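Rakuven has added a third colorway to its Nillano training shoe, and the company has done so with very little notice. The new edition joins the charcoal and the white pairs that have been on sale since spring. It is a full orange, from the knit upper to the heel tab, with a pale midsole and a tan outsole. The retail price is unchanged.

Readers of this blog will know that the Nillano has been covered on these pages several times. It remains the shoe most frequently raised in correspondence, and a number of readers wrote within hours of the release to ask whether the orange pair differs from the others in anything besides color. It does, in one respect, and the difference is addressed further on.
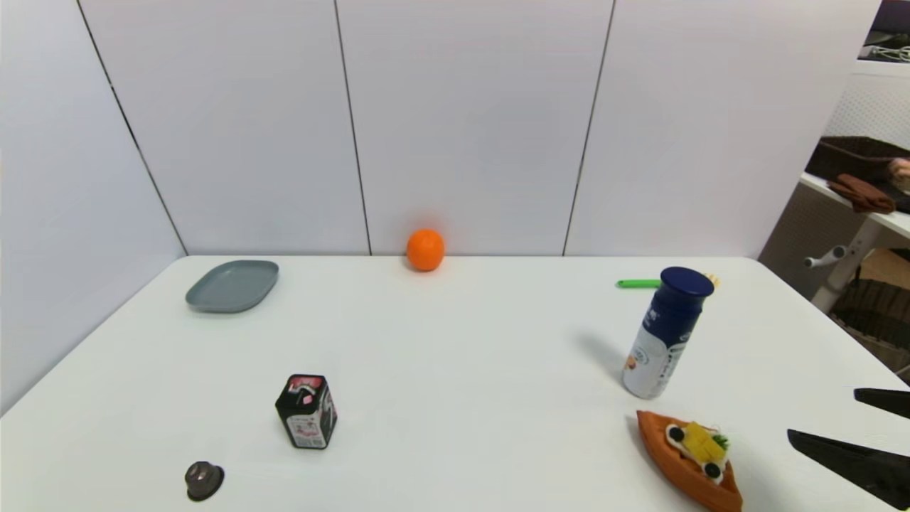

The upper is a single piece of knit with a welded overlay at the toe. Rakuven has used the same construction on all three colorways, and the dye has taken evenly across it. The shade is strong. An orange set against a plain white wall, as in the photograph, gives a fair idea of how the pair will stand out on a gym floor, although the knit is flatter in tone and has none of the gloss of the peel. Buyers who prefer a quieter shoe should consider the charcoal, which is still available in most sizes.

The laces are supplied in two lengths. The longer set is intended for those who use the top eyelet, and this author recommends it for anyone with a narrow heel. The tongue is gusseted on both sides and does not slide during lateral work. The insole is removable, but it is glued lightly at the heel and should be lifted from the toe end to avoid tearing. 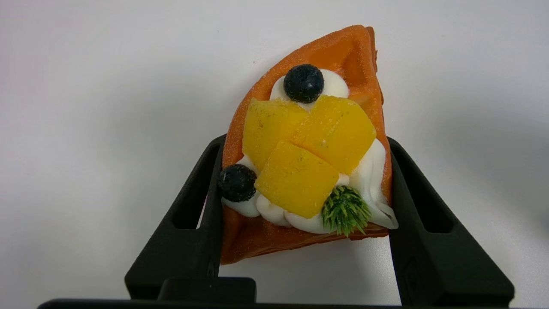 Underfoot, the orange edition departs from its predecessors. The earlier pairs carried a herringbone outsole that performed well on rubber matting and less well on polished wood. The new outsole is molded with square recesses, each bordered by a raised ridge, and the comparison with a waffle is difficult to avoid; the uncovered pocket in the wedge of dessert shown here, with its smooth floor and ridged border, is close to the pattern in miniature. The ridges are firm at the forefoot and somewhat softer beneath the arch. Grip on wood is noticeably improved. On matting there is little to separate the two designs.

Whether Rakuven intends to bring the new outsole to the charcoal and white pairs has not been announced. An inquiry was sent to the company through its customer desk, and the reply stated only that future editions are under review. Readers who already own an earlier pair and train mainly on rubber have no pressing reason to replace it.

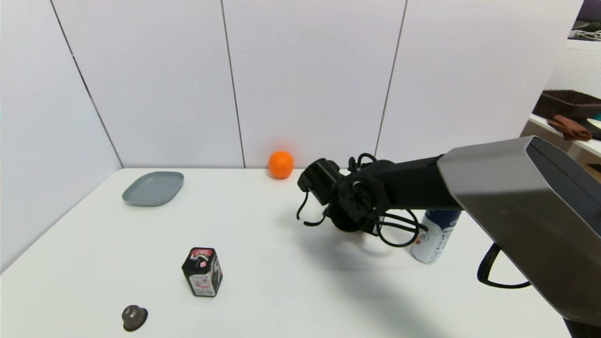 PLINBRIDGE, July – The orange Nillano went on sale at the Stamatopoulos store on the morning of release, with doors opening an hour ahead of the usual time. The store received 500 pairs for the whole of its opening allocation, and the smaller sizes were gone by noon. Purchases were limited to one pair per customer. Kosmas Stamatopoulos, the owner, confirmed that a second delivery is expected before the end of the month and that names are being taken at the counter.

"People came in asking for the charcoal and left with the orange," he said. "It is a hard color to judge on a screen."

The store does not hold pairs by telephone. Customers who wish to try a half size should ask for it at the time of registration, as the stockroom is on a separate floor and staff are not always free to go up during busy periods.
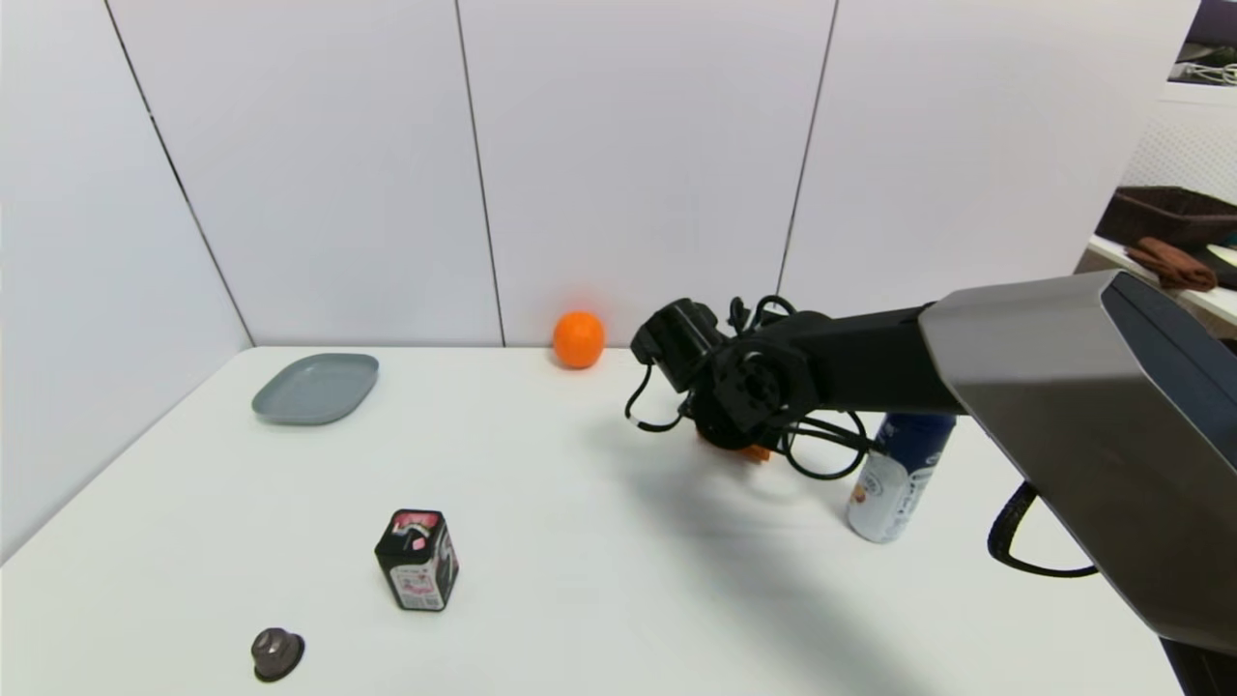

Sizing is consistent with the earlier editions – that is to say, slightly short. Most wearers will want to go up by half a size, and those with a wide forefoot may need a full size. There is no wide fitting at present. The first few sessions in the orange pair were stiff across the toe overlay, and the material eased after a week of ordinary use.

According to the printed card in the box, the total run for this colorway is 4000 pairs. The white edition was limited to 3000 and has since been restocked twice, so the figure should be treated with some caution. Pairs bought at the store may be exchanged within the month if they are unworn and the box is intact. A longer report on the wear of the new outsole will appear on this blog once it has seen a full season of indoor training.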